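Trostine makes small-batch wax blocks, lids and tins for people who pour their own candles. We have been at it from the same building on the edge of Dasen since Rasha Atallah moved the business out of her garage, and we still do most of the work at tables.

## What we make

Most orders are for plain blocks, sold by weight, uncolored and unscented. We also cast sample blocks for customers who want to see a blend before they commit to a full case. The lids come in dark green and a few other colors. They fit our own tins and the two sizes made by Lo Presti, which a lot of our older customers still use.

A full case of blocks is 30 pieces. The smallest order we ship is one case. Mixed cases are fine, but please tell us the mix when you order and not after, as cases are packed the same morning.

## How the work tables are set up

Every table is light wood. Work goes on a gray mat, and the mat gets taped down at the corners with white tape. We tried clamps and got tired of moving them. Tape tears off quickly and a mat can be swapped in a minute.

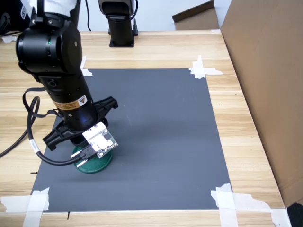

Mats are wiped at noon and again at closing. They smudge, and after a while the smudges stay, so we replace the whole set every June. The tables get sanded less often than they should.

Najwa Hattar runs the floor and decides what goes on which table. She came to us from Rollska, where she spent years on packing lines, and she wrote the handling sheet that new staff get on their first day. It covers one page. Most of it is about holding blocks by the sides and keeping lids off the floor.

## Blocks and their edges

Our sample blocks are sold as they come from the mold. We don't trim the tops. A top can have a ridge or a raised lip, and the faces can show faint bands. Customers who melt the block down don't mind, and those who want it for display can ask for a trimmed one at a small extra charge.

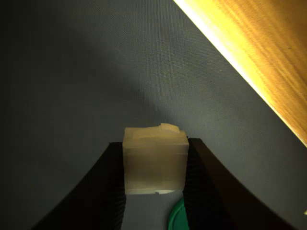 **Can I order a single sample block before buying a case?**

We send one sample block per address, and you pay only the postage. Write to the office with the blend number and allow a week.

## Size and hours

The building is 1420 square feet, with the front third used for storage and pickup. We ship to 267 shops and a good number of home customers. The pickup counter is open from 9 a.m. to 3 p.m. Ring the side bell if the front is locked.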